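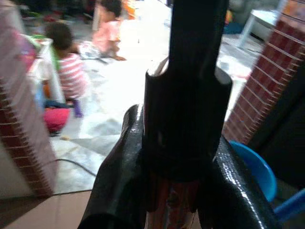 Dedos de la pinza en torno al poste negro, entre los dos paneles de ladrillo.

Cuaderno de Grumo, sábado, 1 de abril de 2023

Sigo con la prueba de agarre, que la tenía a medias desde diciembre (sí, ya lo sé, en diciembre dije que era cuestión de una tarde). Quien abra esto sin haber leído lo anterior: en el reglamento de Endbridge la prueba de limpieza vale más que la de transporte, así que hoy he dejado el transporte aparcado y me he puesto con los agarres y el recogedor.

Primero el arranque. El programa me soltó el error 601 nada más encender, el mismo de la otra vez en el local de Ormsby. Estuve un buen rato mirando el código y era el conector de la muñeca, que no había entrado hasta el fondo. ¡Otra vez! Lo saqué, lo volví a meter hasta oír el clic y arrancó. Por favor, mirad el conector antes de tocar una sola línea, que luego me encuentro los cambios y no sé de quién son.

Apertura y cierre: he bajado la velocidad de cierre y he metido una espera de 200 ms entre que los dedos hacen contacto y el brazo empieza a subir. Antes subía casi a la vez y todo lo liso se escurría. Con la espera va mucho mejor, aunque el movimiento queda un poco tonto, como si se lo pensara. Me da igual, en Endbridge no puntúan la elegancia. El valor está en el archivo de configuración, en el bloque de la pinza, con un comentario mío en mayúsculas.

El collar del poste sigue siendo un problema. Si la pinza entra alta, los dedos chocan con el anillo y se quedan torcidos; si entra baja, cierra bien pero cuesta calcular la altura. He probado a fijar la altura a mano y luego a sacarla de la cámara de la muñeca. A mano sale mejor, de momento. Con la cámara me falla en cuanto hay mucha luz en el suelo, que se lo come todo y el borde desaparece. Pendiente: bloquear la exposición y repetir.

Y ahora el recogedor, que es lo que me quita el sueño.

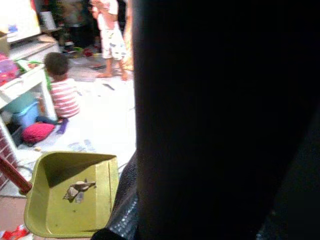

¿Por dónde conviene que la pinza coja un recogedor, por el mango o por la pared lateral?
Depende de lo que haya que hacer después. El mango da más palanca y cualquier giro pequeño de la muñeca se nota mucho en la boca, así que va bien para volcar. Para arrastrar recto, la pared lateral es más estable.

Con eso en la cabeza he separado la rutina en 2 partes, arrastre y vuelco, con un cambio de agarre en medio. En el simulador funciona de maravilla (en el simulador funciona todo, claro). En el robot solo he lanzado el arrastre y todavía se levanta un poco la boca al frenar. Creo que es la rampa de frenado, la tengo puesta muy brusca.

Los dedos con puntitos en relieve, los de Godthorpe, agarran mejor el plástico que los lisos que imprimimos nosotros. Lo malo es que se ensucian enseguida. Les paso un trapo húmedo y los dejo secar antes de volver a cerrar.

Para la próxima sesión:
Suavizar la frenada y repetir el arrastre 5 veces seguidas sin tocar nada.
Exposición fija en la cámara de la muñeca.
Pedir en Ormsby el cable largo, que el nuestro va muy justo.
Guardar la configuración de hoy antes de que alguien la pise. La copia buena está en la carpeta compartida, en la de pinza, no en la de pruebas.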